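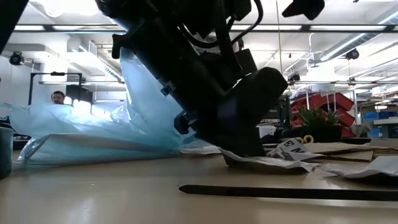 Tri : ce qui change à la rentrée (et ce qui ne change pas)

Par Hwa-young Min
Mar. 11 août
16 partages · 2 commentaires

Vite fait avant les vacances, parce que les mails s'accumulent et que je pars demain soir. Le nouveau calendrier de collecte pour le quartier Penberg est arrivé. Enfin. On l'attendait depuis avril.

Le principal : papier et carton passent au jeudi, une semaine sur deux. Les emballages plastiques restent le lundi. Le verre, toujours à la colonne de la rue Waddale, pas devant les portes svp. La colonne du square est supprimée, on a demandé pourquoi, pas de réponse pour l'instant.

Le papier. Froissé, déchiré, agrafé, tout passe. Les enveloppes à fenêtre aussi. Par contre les essuie-tout et mouchoirs : non, ordures ménagères ou compost. Tickets de caisse : non plus. Papier cadeau, ça dépend, s'il brille on le jette. Et merci de ne plus mettre le papier dans des sacs fermés, les sacs partent au refus sans être ouverts. En vrac dans le bac bleu.

Les films plastiques maintenant. Grosse question du printemps, j'ai eu un courrier long comme le bras de la résidence Byun à ce sujet. Réponse du service : tous les films d'emballage vont dans le bac jaune, y compris les housses de pressing et les suremballages de packs d'eau. Videz-les, inutile de les laver. Les bâches de peinture et de chantier, c'est la déchèterie. Même propres, même petites. Chang-ho Ban a fait l'aller-retour deux fois avec les siennes le mois dernier, la benne était pleine : appelez avant.

La déchèterie, justement. Horaires d'été jusqu'à la fin du mois, fermeture à 16 h. Ensuite retour aux horaires normaux, je n'ai pas encore le détail, il sera dans le prochain numéro. La carte d'accès est obligatoire, l'ancienne (la verte) ne marche plus à la barrière. Pour la nouvelle il faut un justificatif de domicile et une piece d'identité, à l'accueil ou par courrier. Compter une dizaine de jours.

Bacs cassés : le prestataire a changé, c'est Bravon qui s'en occupe désormais. Le numéro est collé sous le couvercle des bacs neufs. Si vous avez un vieux bac, passez par nous et on transmet. Il y a 11 demandes en attente rue Waddale, on relance toutes les semaines, promis.

Composteurs : il en reste 40 à retirer, modèle bois, avec le petit seau de cuisine. Gratuits pour les maisons avec jardin, pour les immeubles il faut l'accord du syndic et deux référents par site. Inscription au bureau, le matin de préférence. La formation dure une heure, on y parle surtout de matière sèche et de moucherons. Venez avec vos questions, la dernière fois on a débordé jusqu'à midi à cause des coquilles d'oeufs.

Encore une chose : les encombrants. Pas de passage en août !! Le canapé devant le 2 est là depuis trois semaines et il a pris toutes les pluies. Si c'est le vôtre, un petit signe, on peut prêter le diable et la remorque.

Le calendrier papier sera dans les boîtes fin aout, pour ceux qui n'ont rien reçu début septembre il y aura une pile au bureau. Bonnes vacances à ceux qui partent.

H.-y. M.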